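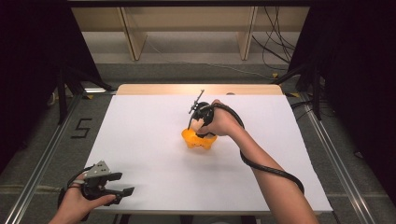

Paper down on the table, orange-yellow piece in the jaws.

March, a little after four

Second go at the travel cart for the oxygen concentrator. I want to get this written up while it's fresh, and whoever opens the book next can skip to the bottom if they only want the to-do list.

The family in Zollton wrote back last night, a lovely long letter. He is still hoping to fly out to see his mother in Nusalley before the end of the spring, and his doctors haven't said no, which everybody there is taking as very good news (so am I!). The hospice nurse has asked that he have his own concentrator within reach from the front door to the gate, and that whoever is pushing the wheelchair shouldn't have to carry anything. So the cart has to hook on behind the chair and come off again without a wrench.

The old frame, the Baird one with the folding handle, is too wide. I knew it was going to be too wide and I brought it up from the basement anyway, out of fondness I suppose. It fits through the workshop door fine, but it catches on the footplates every time you turn left. I spent most of the morning cutting the crossbar down and then had to redo one end, as I'd measured from the wrong side of the weld. The new width clears on both sides. It still squeaks. I put a drop of oil on the left caster and it squeaks a bit lower now.

Battery run. Fully charged, setting 2, it went 3 hours and a bit before the first warning beep. The spare carried on from there. Swapping them takes me under a minute sitting down, but I'd like to see it done by somebody who is tired and short of breath, with cold fingers, before I call that good. The latch needs a bigger tab, and I have a scrap of that red webbing left that might do nicely.

Tubing: I used the 12 foot length and it was far too much, it kept finding its way under the wheel. Trying a shorter one next, with the clip up at shoulder height.

Money, for whoever is keeping the sheet. The page the neighbors put up for the trip stands at $3,720. The Berkia quote for two seats with the chair and the equipment form is $1,790, and they want the doctor's letter in ahead of time. None of our parts come out of that fund, please. Put them on the shop account like always.

One more thing from the letter. His mother's nursing home lets visitors stay up to 20 minutes in the afternoon, and his sister is asking if they would bend a little for this. I do hope so. It's a long way to go. Meanwhile the cart should fit beside a bed, so I'm going to mock one up with the two trestles and see if the handle folds flat enough.

To do:
Bigger tab on the battery latch
Shorter tubing, shoulder clip
Try the hook with the chair loaded
Bedside fit on the trestles
Write back to Zollton and ask which side he likes his tubing on
Left caster again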